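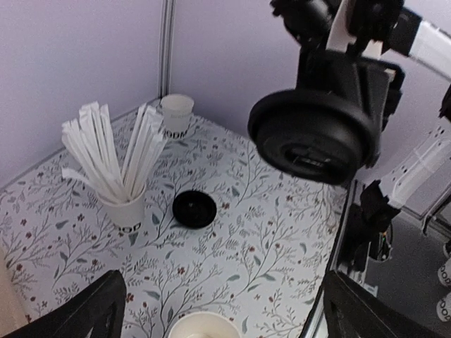

Stirkel: takeout packaging claims, with sources

README and data card, version 4

What's in it

Stirkel is a table of claims made about disposable cups, lids, straws, bags and clamshells sold to cafes and lunch counters in and near Astell. Each row is one claim, copied word for word from a catalog page, a carton, a sleeve or a sales sheet, along with whatever evidence the seller could produce when asked. There are more than 600 rows. They come from 15 suppliers.

I started it after a sales rep told me a lid was "fully earth-friendly" and then couldn't tell me what it was made of. I expected to throw the file away after a month.

Files

claims.csv is the main table.
evidence.csv lists certificates, test reports and email replies, linked to claims by claim_id.
products.csv has one line per product, with material as stated by the seller.
burial.csv holds the backyard and pile results (see the warnings below before you touch it).
notes.txt is a mess. Read it if a row looks odd.

Columns in claims.csv

claim_id: never reused, even when a row is deleted.
supplier: name as printed on the invoice. Grolteck appears under two spellings in older versions; both now read Grolteck.
product_id: joins to products.csv.
claim_text: exact wording, typos included.
claim_type: compostable, recyclable, plastic-free, renewable, carbon, or vague.
where_seen: catalog, carton, item, website, spoken.
asked: yes or no. Did anyone write to the supplier about it?
answer_grade: see the next section.
coder: initials.

How answers were graded

A means a document that names the product, names the test and has a date on it. B means a real document for a similar product, or for the raw material only. C means a reply in words with nothing attached. D means no reply after two emails. A blank means we never asked, and a blank should not be read as a D. People have already done this, once in a slide deck with our name on it.

An A doesn't mean the claim is true. It means somebody has paperwork. A cup can pass a lab test at a heat that no pile in this county ever reaches, and the certificate will still say what it says. If you want a column for truth, this isn't the data set for you, and I would be careful with any that offers one.
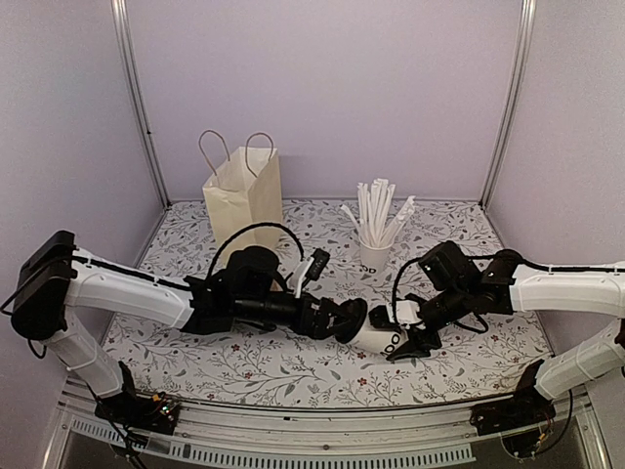 White paper cup and black lid, with wrapped straws and a paper bag.

The lid problem

Sellers like to make a claim about a "cup system" and then attach a certificate for the cup. Lids are often a different material from a different factory. We code the cup and the lid as separate products whenever they have separate item codes, and the claim gets entered against both. This makes the lid rows look bad. I think they look as bad as they should, but Natália Matos disagrees and her reasoning is in notes.txt. Her view is that a claim printed only on a cup should count only for the cup. If you share it, filter on where_seen = item and drop the lids.

Straw wrappers have the same trouble on a smaller scale. The wrapper is usually paper whatever the straw is, and two suppliers let the word "paper" on the carton do a lot of work.

Burial results

burial.csv covers 96 items put into compost at the Nugroho yard and in three home bins. Please don't make a chart out of it. The bins were kept by people with different habits, one was moved halfway through, and the August check was skipped at the yard after the screens were changed. The breakdown score runs from zero to 4 and was given by eye. When two of us scored the same item on a Wednesday afternoon without talking, we agreed less often than I'd like. The scores as first written are in the file and haven't been averaged.

We kept the results in because taking them out would have hidden how weak they are. That may have been a mistake, judging by the email.

Known gaps

Small importers are missing almost entirely.
Spoken claims depend on whoever was in the room writing them down.
Anything sold only by the pallet was out of our price range.
Carbon claims are recorded and ungraded. None of us is able to check them, and the calculators the sellers link to don't show their workings.
Material is what the seller says it is. Nothing has been tested in a lab.

Things this shouldn't be used for

Ranking suppliers. The sample follows what local cafes happened to buy, and a company with a big catalog has more chances to say something silly. Also please don't use it to argue that all compostable packaging is a con. Some of the A rows are good work by people who answered the same day and sent more than we asked for.

Corrections

Suppliers can send a document at any time and the grade will be changed if the document fits. The old grade stays in the history column. Requests to remove a quote that was printed on a carton will be turned down. Requests that arrive as a "clarification" with no document attached get entered as a C.

Changes since the last version

Merged the Grolteck rows.
Split "biodegradable" out of compostable and moved it to vague.
Fixed the claim_id joins for bags, which were wrong in every earlier release.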